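Ticket 1533: Play counts reset to zero after library import
Product: Zunport for desktop, version 4
Opened by: Ibsa Teshome
Status: Closed 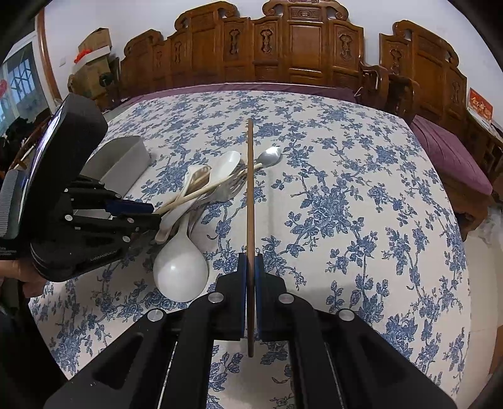
OK so I finally moved my music over from the old laptop this weekend, and most of it went great! Albums, artwork, even the weird live recordings with no track numbers - all there. But every single play count is zero. I've been building up those counts for years and I use them for pretty much all my smart playlists, so "Most Played" is now an empty list and "Haven't Heard Lately" is my whole library.

What I did, in order. I exported from the old machine with File > Export Library, and ticked the box for ratings and play history. Copied the export file and the music folder to an external drive. Installed Zunport on the new machine, chose Import Library, pointed it at the file. It chugged along for a while and said "Import finished with 13 warnings." I clicked OK before reading them (I know, I know).

Ratings came across fine, by the way. So did the date added. Only the play counts and last played dates are gone.

Things I tried before writing in:

Restarted the program. No change.
Rebuilt the library index from the Tools menu. It took forever and no change.
Turned off the Gumulgate sync plugin, in case it was overwriting stuff. No change.
Opened the export file in a text editor, and the play counts are in there! I searched for a song I know I've played to death and it says 400. So the export side is good, I think.

Happy to send the file over if somebody wants to look at it.

Reply from Demetrio Robles, support
Monday, August 16, 2021

Hi Ibsa, thanks for checking the export file already, that saves us a step. Could you send the import log? It's under Help > Open Log Folder, and the one you want starts with "import". Please also tell me where the music folder was on the old laptop and where it is now. And leave Gumulgate off for the moment.

Update from Ibsa

Log attached. The old folder was just called Music, on the second drive. On the new one it's inside my user folder and I renamed it Türkmen, which is the name of the computer (long story, all my computers get named after neighbors).

I read the warnings this time! They all say the same thing, "history path not matched, skipped", one for each top-level folder. I've got my stuff sorted into folders by decade and then a few odds and ends, so that adds up.

Reply from Demetrio Robles

That's very helpful. The importer finds your songs by their tags, but it finds the play history by the full file path. If the path has changed it asks you for the new one, and it should do that once per folder. In your log it never asks. It looks like the ü in the folder name is being read differently in the two places, so it decides the folder doesn't exist and moves on.

Could you try this:

1. Close Zunport.
2. Rename the folder to something with plain letters only.
3. Open Zunport and make a new empty library. Don't delete the one you have.
4. Import the same export file again, and choose "Ask me about moved folders" on the second screen.

Update from Ibsa

Renamed it Umetti (another neighbor) and did the import again. This time it did ask me where the folders had gone, and I pointed it at the new spot each time. No warnings at the end, and the play counts are back!! My song with 400 plays has its 400 plays. Last played dates look right too, at least on the ones I spot checked.

One small thing, the smart playlists were still empty until I opened each one and hit Refresh. Not a big deal, but I did panic for a minute there.

Also, can I turn Gumulgate back on now? And is it safe to get rid of the first library, or should I hang on to it?

Reply from Demetrio Robles

Glad to hear it. Yes, you can turn Gumulgate on again, but let it do a full download first and pick "Keep local" if it asks about conflicts. I'd keep the first library for a week or so and then remove it from the library picker. Removing it there doesn't touch the music files.

I've filed the folder name problem as a bug, and added the playlist refresh as a separate one. The ticket will be linked to both so you'll get an email when either is fixed.

Update from Ibsa

Did the sync, chose Keep local, counts are still there this morning. You can close this one. Thanks Demetrio!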